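Interiores Domésticos - Apontamentos da aula 15
Armários e divisões pequenas

Bem-vindos de volta. Como combinámos na semana passada, deixo aqui por escrito o que fomos conversando na aula, com mais um ou outro pormenor que me ficou pelo caminho (já sabem que me perco com facilidade quando o assunto são armários). Leiam com calma, de preferência com a planta da vossa divisão ao lado, e tragam as dúvidas na sexta-feira.

Antes do armário, a divisão

Quase todos começaram o exercício por escolher o móvel, e eu percebo a tentação - é a parte divertida! Mas peço-vos que voltem um passo atrás. Desenhem primeiro a porta e o arco que ela faz ao abrir, depois a janela, depois as tomadas e o radiador, se houver. O que sobra é a parede que têm de facto para trabalhar, e costuma ser bem mais curta do que parecia à primeira vista. No caso da Casa Verngate, que vimos em conjunto, a parede do fundo mede 323 cm, mas a porta do corredor come um bom bocado de um dos lados, e várias propostas puseram ali um roupeiro que só abriria com a porta fechada.

Façam também o percurso a pé. Quem entra com um cesto de roupa nos braços precisa de mais largura do que quem entra de mãos livres, e quem se baixa para abrir uma gaveta recua sempre um pouco. Se puderem, marquem o contorno do móvel no chão com fita de pintor e vivam com ele uns dias. Uma turma anterior fez isto em casa e houve quem mudasse o projeto inteiro ao fim da primeira noite.

Profundidades

Um roupeiro com cabides de frente para a porta precisa de 62 cm de profundidade total na solução que usamos nesta cadeira, já com a porta incluída. Para livros, loiça ou papéis, essa medida é um desperdício: tudo o que fica atrás desaparece, e compramos a mesma coisa outra vez por não a encontrarmos. Prateleira funda pede gaveta ou tabuleiro extraível. Prateleira estreita pode ficar aberta, e fica muito bem.

Perguntaram-me no intervalo se vale a pena fazer um armário com profundidades diferentes. Vale, e é uma solução de que gosto muito, desde que a frente pareça intencional. Um recuo de dois dedos lê-se como erro de montagem, ao passo que um recuo generoso se lê como desenho. O sistema Rerkau, que alguns de vocês escolheram para o trabalho, permite combinar módulos fundos em baixo e mais baixos em profundidade em cima, e a bancada que daí resulta acaba por servir para pousar tudo e mais alguma coisa.

Portas de abrir, portas de correr, porta nenhuma

As portas de abrir mostram o interior todo de uma vez e são fáceis de afinar, mas pedem espaço livre à frente. As de correr poupam esse espaço e cobram-no de outra maneira, pois há sempre uma metade tapada. Num quarto partilhado isto dá discussões matinais, acreditem em mim. E depois há a cortina, de que pouca gente se lembra: barata, silenciosa, lavável, e muito simpática numa casa arrendada.

Quanto aos puxadores, a minha opinião é conhecida e não vou insistir demasiado. Um puxador tem de se poder agarrar com a mão molhada, com a mão cansada e com a mão de uma criança. As frentes lisas de toque são bonitas na montra, mas ganham dedadas e, com o tempo, abrem quando não devem. Quem escolheu a linha Zorna para as frentes deve verificar na ficha se o puxador vem incluído ou se é encomendado à parte.

Cor e luz

Uma frente da cor da parede faz o armário recuar, e uma frente contrastante transforma-o no protagonista da divisão. Nenhuma das opções está errada, mas decidam cedo, porque o rodapé, a caixilharia e até o candeeiro vêm atrás dessa escolha. Cuidado com o branco sobre branco - há brancos quentes e brancos frios, e lado a lado um deles parece sempre sujo. Peçam amostras grandes e olhem para elas de manhã e ao fim da tarde, encostadas à parede, na vertical, que é como vão ser vistas.

Vistas do interior

Para a entrega quero a planta, um alçado da parede do armário e pelo menos 2 perspetivas, uma a partir da porta e outra mais próxima do móvel. Não me importo nada com o programa que usam, nem com materiais simples, desde que se perceba a relação entre o armário, o chão e as paredes. 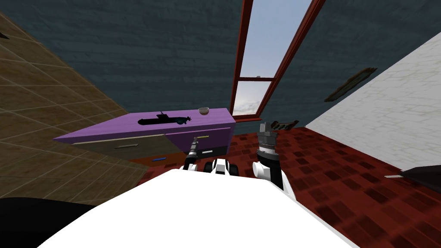
Para a próxima aula

Tragam a planta corrigida à escala e uma amostra do acabamento da frente. Vamos pegar no caso Masanja, uma despensa comprida e sem janela, e falar de iluminação dentro dos móveis. Quem ainda não tem parede escolhida pode trabalhar sobre a da Casa Verngate, com as medidas já dadas.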